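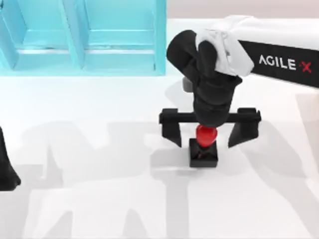

*The sim bench, right gripper open above the red cap.*

Jun 10, 2026

Two arms in the sim at last! I've been wanting this since I cleared out the back bedroom, and tonight I sat there grinning at a white table on a screen like it was the telly.

The shelf went in first (pale blue and see-through, my choice, so I can keep an eye on things behind it), then the little red piece on its black base. I'm calling the whole setup Zallach, after the folder it lives in. The left arm only has its gripper tip poking in from the side for now. Its turn comes later.

Spent far too long on shadows. They stretch right over the near half of the table and I love them, but they slow everything down, so I might turn them off for the long batch. The plan is 900 runs overnight with the cap nudged somewhere new each time. Finger gap needs another look as well. I had 11 in the settings file and 19 in my notebook, no idea which I meant.

Real bench by August, if the Grurevix power supply ever arrives. Still need 7 more bolts for the mounting plate. Bed now, it's gone midnight and I want to be up to see the results!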